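How a Robot Learns to Pick Up a Cloth
A guide to the Terdale robot club project, for readers aged 8 to 12
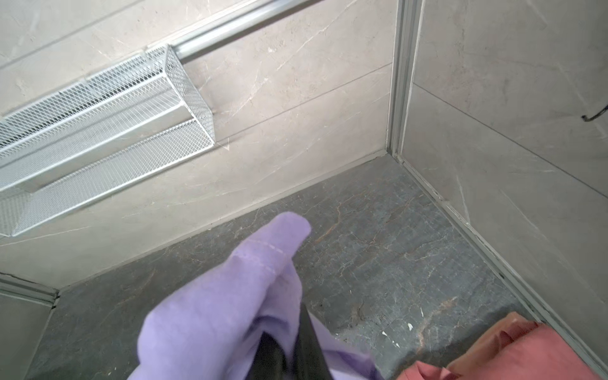

The gripper holding the purple cloth, with a pink cloth lying to the right of it.

Picking up a cloth is easy for you. You look at it, you reach out, you pinch and you lift. It takes about as much thought as blinking. For a robot it is a hard job, and the robot club at Terdale has spent two terms working on it. This page explains what the club is doing and how the parts fit together.

What is the task?

The robot has to find a cloth on the floor of a shower, take hold of it, lift it and put it in a wire basket on the wall. Then it has to do the same with the next cloth. The club chose this task in March from a list of household jobs. The list also had "close a drawer" and "stack two bowls", but those had been done by the club before.

Why is cloth difficult?

A brick is always the same shape. If a robot knows where one corner of a brick is and which way the brick is turned, it can work out where all the other corners are. Engineers call an object like this rigid.

A cloth is not rigid. It can be flat, rolled, folded or in a heap, and each time you drop it you get a new heap. Engineers call this deformable, which means "able to change shape". There is no single correct picture of a cloth for the robot to look for, so it has to learn from many different ones.

There is a second problem. When the gripper touches a cloth, the cloth moves. The folds close up or slide away, and the plan the robot made a moment ago may no longer be right.

The gripper

A gripper is the robot's hand. The one on this robot is black and works by pinching. When it closes on a thick, soft cloth, the cloth bulges out on both sides and can hide part of the gripper from view.

How hard should it pinch? Too little force and the cloth slips out. Too much force wastes power and can strain the motor. The club's gripper has 6 force settings. Setting 3 is used for cloths.

The camera

The camera is small and sits near the gripper, on what would be the wrist if the robot were a person. It moves wherever the gripper moves. This has a good side and a bad side.

The good side is that the camera is close to the work. Small folds show up clearly.

The bad side is that it cannot see everything. Looking down at the floor, it may catch only one end of the basket. The robot has to remember where the rest of the basket is, or turn and look again.

Colour and background

A computer sees a picture as a grid of numbers. Each number says how bright one tiny square is, and three numbers together give its colour. A purple cloth on a dark grey floor has very different numbers from the floor, so its outline can be found quite easily.

Patterns make this harder. The shower floor has rusty-brown veins running across it, and the walls have thin white ones. A simple program may decide that a vein is the edge of something. The metal strips in the corners can cause the same mistake, and so can a shiny rail, as the bright line on a rail shifts when the camera shifts.

How the robot learns

The club does not write a rule for every heap of cloth. A person moves the robot through the task by hand controls while the computer records the camera pictures and the position of every joint. One complete go is called a demonstration. The club has recorded 407 demonstrations so far.

The recordings are then used to train a program called a model. The model looks for links between what the camera saw and what the person did next. After training, it is given a new picture and has to choose the next movement by itself.

Bad demonstrations count too. Imad Kassab, who looks after the recordings, marks each one "finished", "dropped" or "stopped early". Dropped ones are kept in a separate folder called Brophy – named after a goalkeeper, for reasons the older members will explain if asked.

Who does what

Lorcan Geraghty runs the club and is in charge of the stop button during every session. Members take turns at the controls. The person at the controls may not also be the person who resets the cloths.

Words to know

Deformable: able to change shape.
Demonstration: one recorded go at the task, with a person in control.
Gripper: the part of a robot that takes hold of things.
Model: a program that has been trained using recordings.
Rigid: keeping the same shape.

Try it yourself

Put a flannel on the floor and shut one eye. Using only your thumb and one finger, pick it up and drop it into a bowl. Now ask someone to drop it in a new heap and try again. Write down where you chose to pinch each time, and whether you would have chosen the same place with both eyes open.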